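Robot papers should report results on messy tables

Most success rates in robot learning come from tables that were cleared before every trial. The object sits on a plain surface, the arm reaches for it, and the number goes in the abstract. I think that number should carry less weight than it does.

The Patley group, led by Endang Wijaya, ran its grasping policy both ways. Over 267 trials on a cleared bench it looked very good. On benches left as people use them, it failed roughly twice as often. The training set was the same 1586 demonstrations in both cases. Only the table was different.

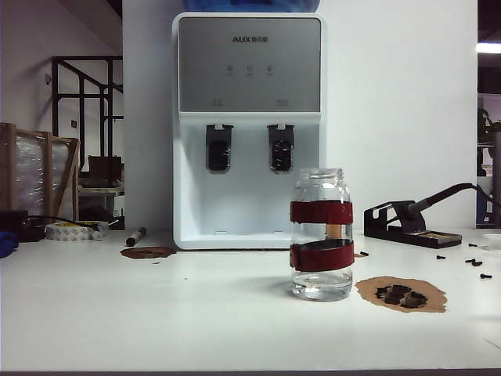
Clutter is usually treated as noise, something to add late as a stress test. I would put it in the first table of results. A policy that has to handle a glass jar should be tested where a water dispenser stands right behind it, with a soldering iron in its stand to one side and small black screws on the white tabletop. Clear glass is hard enough for depth cameras – two bands of dark red tape on the jar may give the model something to hold on to, and a paper should say so when the object has been marked like that.

Patricio Vergara at Arriaga has argued that this makes results impossible to compare, because no two labs are messy in the same way. He has a point. A fixed benchmark lets a reader in May check a claim made the year before. But labs can publish their layouts, and 14 of them would tell me more than another decimal place on a clean bench.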